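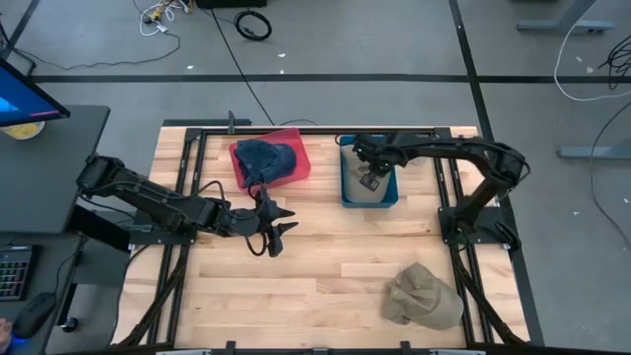

The Hat My Grandmother Never Finished

I have started the same hat 4 times. It's a plain ribbed watch cap, the kind fishermen wear in old movies, and my grandmother could knit one in an evening with the radio on and a pot of beans going. Mine took most of a winter. The first try would have fit a grapefruit. The second one fit me and, I think, could have fit me and a friend together.

I blame the pattern, such as it is. After Grandma died my aunt mailed me a shoebox of her knitting things, and at the bottom was an envelope from the electric company with "Otero hat" written across the back in pencil. Otero was the street she lived on when she was first married. Under that were nine lines of instructions, and the last one just says "then the usual." The usual what, Grandma?

So in June (a terrible month to learn to knit a wool hat, my lap was a swamp) I signed up for a beginner class above a hardware store. The teacher was Zoi Kourkoulas, who is tiny and blunt and holds her needles tucked up under her arms like she's steering something. I showed her the envelope. She read it twice and laughed out loud.

"She didn't write this for you," Zoi said. "She wrote it for herself, so she wouldn't have to count."

That bothered me for a while! I'd been treating the thing like a letter. But it also made it easier to mess with, and once I stopped trying to obey it I got somewhere.

If you've never knit ribbing, it goes like this. You knit two stitches, you purl two stitches, and you keep doing that until you're sick of it. The purls sink back, the knits pop forward, and you get those stretchy little columns that let one hat fit a whole family of differently sized heads. The trouble is that if you lose your place even once, the columns slide over and you get a smudge in the fabric. I have a lot of smudges. Zoi makes you rip back to fix them if they're in the first inch and lets you keep them after that, a rule I've come to love.

The other regular was Sorin Coman, a retired bus driver who had been told by his doctor to do something with his hands. He knit faster than any of us and hated every color in the store. He'd sit there with his gray yarn and talk about the routes he used to drive, which stops flooded, which ones had the good bakery. He made his brother a hat, then his brother's neighbor, then the man who fixes his car. I asked him once if he ever wore one himself and he looked at me like I'd asked if he wore a tiara.

I wanted to know what "the usual" was, so I finally called my grandmother's old friend Ximena Medina. She's hard of hearing and we did a lot of shouting. She remembered the hats right away. The two of them used to sell them at the church fair, she said, and Grandma always closed the top by cutting the yarn long, running it through every stitch that was left, and pulling it tight like a drawstring bag. Then she'd go through a second time, because she didn't trust the first.

"And it was always the same wool," Ximena yelled. "Dark! So it wouldn't show the dirt!"

I bought the dark wool. I cast on again that night, at the kitchen table, with the ball game on and nothing cooking. I'm five inches in now, one smudge so far, second inch, so it stays. My cousin already asked if it's for him. He has an enormous head and I told him to get in line behind Ximena.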